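Living With Robots in the Workshop: Tips From Our First Six Months

Back in June we started rehearsing every job in simulation before the arms at our shop do it for real, and I can't say enough good things about it! We refit kitchens and bedrooms for rental apartments, and the two-armed setup (we call it Kovau, after the software) now does a good share of the fetching, holding and setting down. What follows is what has worked for the people on our crew.

Start with the boring jobs
Pick the thing everybody puts off. Ours was sorting handles and fittings into kits, 422 kits in the first month. Osvaldo Fiore used to lose his mornings to it, and now he spends them fitting drawers, the part he's best at.

Rehearse in a full room
An empty practice space teaches you very little. Put in walls, doors, furniture, a bed with a blanket, whatever your real rooms have. We spent 70 hours building ours and I'd happily do it again (it's oddly fun, like furnishing a dollhouse).

Let the crew write the task list
The people who do the work know where the trouble is. Osvaldo's first list had a whole section on where to set a plate so the next person can reach it. Keep a clipboard by the screen and let anyone add to it.

Change one thing at a time
Move the piece, or change the grip, or turn the arm. Run it again before touching anything else. Save each run with a plain name such as "grip low, left side" so whoever has the next shift can find it.

Check the view from the arm
Look through the gripper's own view before you sign off on a grip. A piece that looks fine from across the room can sit too deep between the fingers.

Plan for the freed-up time
Decide early what people will do with it, and tell them! We put ours into training. Two of our packers are learning to set up runs, and the pay went up with it. If you leave this vague, folks worry, and they're right to.

Keep hand skills fresh
We still do one batch of kits by hand every few weeks. It keeps everyone quick, and it's when the best ideas for the next run come up.

Talk at the end of the shift
Five minutes at 3:30, standing up, with coffee. What got stuck, what felt slow, what to try tomorrow. Write it on the same clipboard.

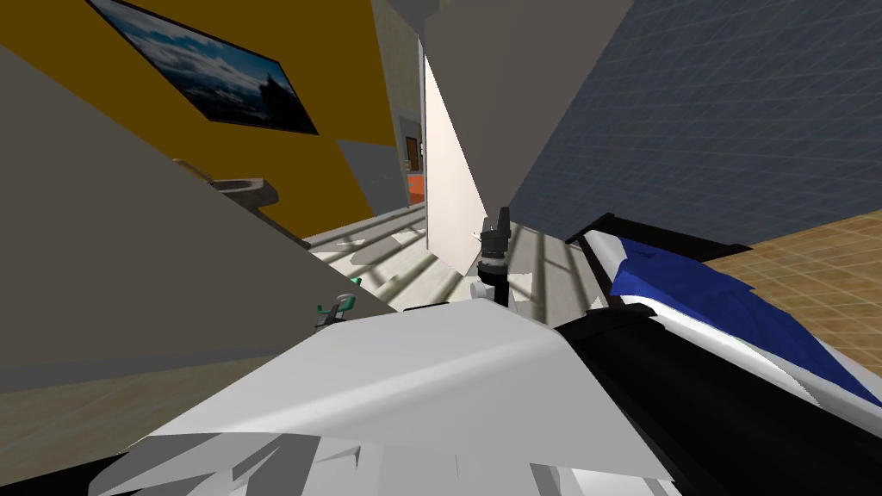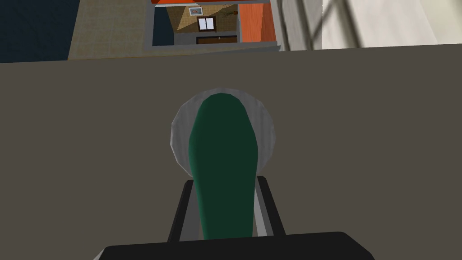
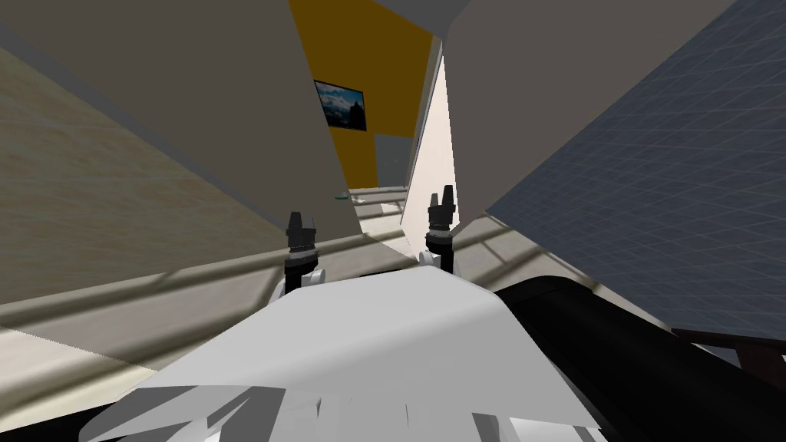 Gripper views from our simulated rooms. The middle one has a green piece held between the fingers.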